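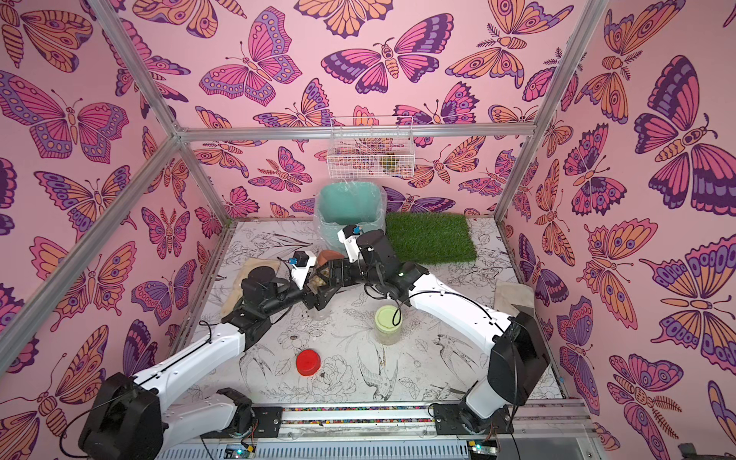
Home Projects Interviews About Contact
4 min read

Atif Siddiqui talks fast. We got him on a call in January, between runs, and he had maybe half an hour before the next block.

His group at Bistlow works on two-arm cleanup. Sorting, scooping, lids, trash. The method is called Sarby and the idea is simple enough: don't train on whole jobs. Cut each demonstration at the points where one arm starts to depend on the other, then train on the pieces.

"A handoff is a different problem from a reach," he says. "We were treating it all as one long thing. The policy would get the reach perfect and then fumble the moment both grippers had to agree."

So how did they find the cuts? By hand at first. Slow, and people disagreed. Now a small model called Kakakhel marks them from joint data alone, no video. Siddiqui was against it. "I lost that argument. Happy to have lost it."
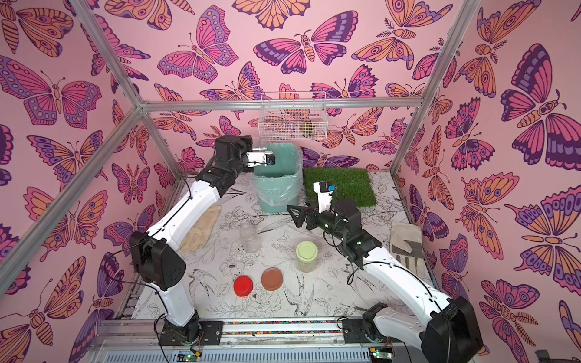
The comparison was plain. 80 demonstrations, same for both methods. Then 40 test runs with the old whole-job policy and 40 with Sarby, objects moved around between runs. The old one failed 14 times at a point where the arms had to work together. Sarby still fails there too, he says, just less, and he won't give a number untill the repeat is done.

What about the background? Busy walls, a printed tabletop. "We wanted clutter for the eyes. A plain white table is easy and then you go to someones kitchen and it all falls apart."

Clear things are still the worst. Glass jars, plastic. The wrist cameras help up close, he says, but from farther back the drawings on the table show right through and the policy gets the edge wrong.
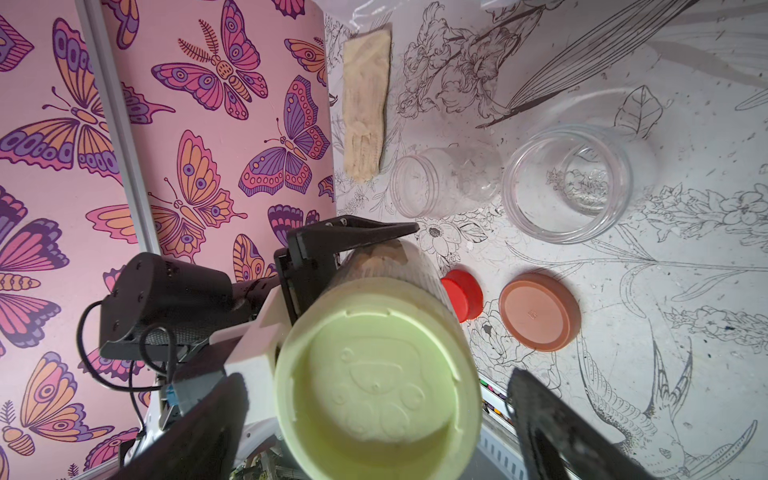
Wrist camera view: green container in the gripper, glass jars and lids on the table.

Next is Zarkska, a version that lets either arm take the lead. Right now the leader is fixed before a run starts. Siddiqui calls that "a bit of a cheat" and wants it gone before they write anything up.

Any advice for groups starting out? "Log your failures by where they happen. We only had pass or fail for months. Useless." Then he had to go, the next block was ready.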